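5.2 A Failure We Did Not Plan For

Of the 200 handover trials run on the Hallulton bench, the ones that taught us the most were the 2 we had to throw out. Both ended with the left gripper refusing to close while the controller reported, with great confidence, that it had closed. The Darkavari planner took this report at face value and moved on to the next step, passing nothing to the right arm, which received it smoothly.

We first blamed the planner, as is traditional. Joon-young Jin spent the better part of February rewriting its grasp check, and the new version failed in the same way but with clearer error messages.

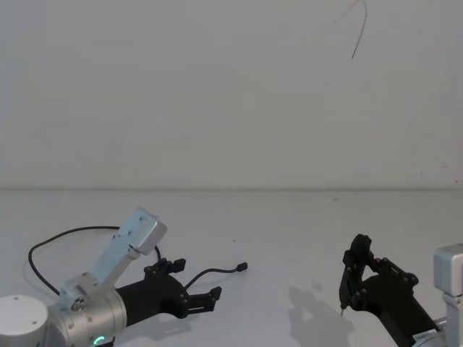
Figure 6. The two-arm bench, with a cable from the left gripper lying across the table and its plug unconnected.

The fault was in the wiring. When the finger signal drops out, the driver holds the last value it received and keeps sending it, fresh time stamp and all. A dead line therefore looks exactly like a gripper that is very sure of itself. Our watchdog only looked at the age of the message, so it had no complaints.

The safety side is less funny. An arm that believes it is holding a part will also believe it can let go of one, and the Tirnham speed limit is lifted once a grasp is confirmed. In the second trial the left arm crossed the shared zone at full speed on the strength of a grasp that did not exist. The emergency stop was pressed by hand. We now require the finger reading to change during every close command, and the speed limit stays on until it does.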